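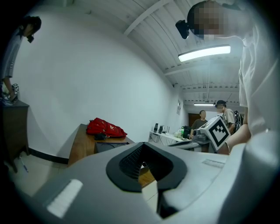 Chapter 6
Where Does the Backpack Go?

Ask people whether they keep a tidy workroom and most will say yes, more or less. Then look at the desk. There is a backpack on it, lying where it landed, and the work has been pushed somewhere else.

Books on office order like to treat this as a failure of character. Karim Erraji, whose manual for the furniture firm Vilthorpe ran to 186 pages, called the bag on the desk "the first sign of a careless worker." He offered no evidence. He did offer a wall hook, which Vilthorpe happened to sell.

This chapter takes a less certain view. A bag goes on a desk when the desk is the nearest flat surface at a handy height. The same goes for the bottle left at the end of a side table, or the pen that ends up on the floor next to a cabinet. Before we blame anyone, we should ask what the room gave them to work with.

Aurelia Wieser put that question to 29 shared workrooms in Trostudcombe. Half of them had been given new storage – hooks, trays, a shelf by the door – and half were left alone. After one winter she could find little difference between the two groups. The shelves by the door were full, and so were the desks. Wieser's study is small, and she chose the rooms herself, so be careful with it. Still, it should make you doubt any plan that begins with buying something.

Cables deserve the same doubt. Those hanging under a table look bad and gather dust, but tying them up in a room where equipment moves every week may only make more work.

In this chapter you will learn to:
– tell storage from surface
– map where bags, bottles and small tools come to rest
– judge claims made for storage products
– decide when a mess is worth leaving alone

Before you read on, write down where your own bag is right now.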